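Unit 4: Woven Cloth and How It Behaves

Reading for this unit: the Galindo course pack, from page 30 to the end of the section. Bring your swatch card on Sunday.

Grain

Woven cloth has two sets of yarns. The warp runs the length of the loom and is held under tension. The weft crosses it. Most cloth stretches least along the warp, a little more along the weft, and most on the bias, the diagonal between the two. A skirt cut on the bias hangs closer to the body and may drop at the hem after a few days on a hanger.

Hand and drape

Hand is how a cloth feels. Drape is how it falls under its own weight. The two are linked but should be recorded separately – a stiff organza can feel quite light. Fiber, yarn twist, weave and finish all play a part. 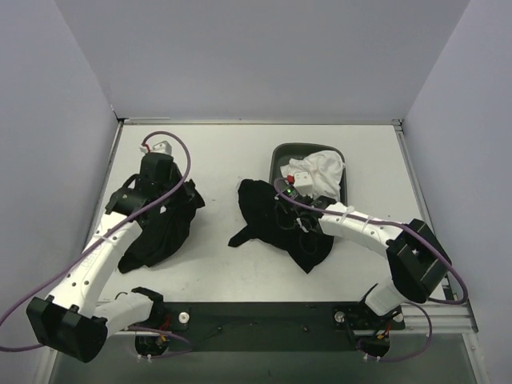
Fig. 2. Pieces of fabric being handled on a white tabletop.

Flat pieces show very little drape until they are lifted or hung over an edge. For the swatch exercise, let each sample hang past the table edge, first along the warp and then along the weft, and write down which bends more.

Finishes

Sizing is a starch or similar coating put on the warp before weaving. It is usually washed out later, but some cheap cottons keep a filler that makes them seem heavier in the store. The 1906 Povham mill ledger lists starch as a regular purchase, and we will look at two pages from it in class.

Terms to know: selvage, warp, weft, bias, sizing, hand, drape.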